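Papers > Freshwater Ecology > Clitov Basin Studies > Section 3

3. Why the spring-fed streams of the Clitov basin hold more kinds of mayfly than we expected

3.1 Background to the comparison

When we began sampling the Clitov basin we thought we already had a fair idea of what the results would look like. Streams that run at a steady temperature all year are usually described as quiet places for insects, with a handful of species present in very large numbers and few others. Streams fed by rain and snowmelt swing between cold and warm, high and low, and the usual expectation is that this swinging makes room for more species, each one doing well in its own part of the year. We had two good streams for testing the idea. Gononcombe Brook rises from a limestone spring and barely changes from winter to summer, while the Vovthorpe, which drains the next valley over, is fed by runoff and changes a great deal.

We collected nymphs at 14 stations, divided evenly between the two streams, always in riffles and always with the same kick net and the same length of effort. June was the main sampling month, with return visits in fall and late winter so that species with short larval lives would not slip past us. The samples were picked over at the Tarigan field station, which has good north light and a very patient old stereo microscope, and every nymph large enough to name was taken to species. Smaller ones were left at genus and kept out of the counts that follow.

3.2 Numbers of animals and numbers of species

The two streams gave us nearly the same number of nymphs, and this was a stroke of luck, as it saved us a good deal of statistical fussing later on. Gononcombe Brook yielded 2,878 and the Vovthorpe 2,905. With totals that close, a simple comparison of species lists is already fairly safe, and when we thinned both collections at random to 1,658 animals apiece the order of the two streams did not change. The spring-fed brook had the longer list at every sample size we tried.

We had half expected the difference to come from one or two odd stations, perhaps the one just under the spring or the one beside the old mill cut, where the bottom is a jumble of gravel and tree roots. We dropped each station in turn and ran the comparison over again. The gap grew a little narrower without the mill cut station and a little wider without the uppermost one, but it never closed.

Evenness told a more complicated story. In the Vovthorpe, the common species traded places from season to season, so that the yearly total looked nicely balanced even though any single visit was dominated by whatever happened to be nearly full grown. In the brook, the same species stayed on top all year, and the long list came from a tail of uncommon ones that turned up again and again in small numbers. An index that leans heavily on the common species will therefore rank the two streams nearly level, and one that gives more weight to rare species will put the brook well ahead. We report both kinds, and we would gently encourage others to do the same.

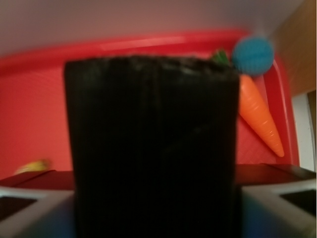 Figure 3. Dark block held upright between two gripper fingers.

Why would a stream with a steady temperature support more species of mayfly?

Our best explanation is that steady flow leaves the streambed undisturbed for long stretches, so that moss, fine roots, and trapped leaves build up among the stones and give uncommon species somewhere to live through the whole of their larval stage. Temperature may matter less than we first supposed.

3.3 Moss, floods, and the slow growers

Several things point toward the bed. The uncommon species in Gononcombe Brook were found mostly at stations with thick moss, and nearly all of them belong to groups that take a full year or longer to grow up. A slow grower in the Vovthorpe has to sit through both the spring melt and the fall storms before it can emerge, and the stones there are often scrubbed clean by each. The fast growers have far less trouble, as the eggs of several of them lie out the worst of the high water deep in the gravel.

We should be careful, all the same, about how far we lean on two streams. They differ in rock and in shade as well as in flow, and the limestone water of the brook is richer in calcium, which suits the moss as well as some of the animals. A fair test would need several spring-fed streams on softer rock, and the Clitov basin has only the one small example, which dries out at its lower end in most summers. We sampled it once and found too few nymphs to include.

What we can say is that the long species list in the brook holds up under every way of counting that we tried, and that it rests on animals found in small numbers. A survey limited to one visit, or to the first few hundred nymphs in the tray, would have missed a good many of them. Section 4 takes up the question of how many visits are enough.

Clitov Basin Studies | Contact the editors | Copyright the authors | Back to top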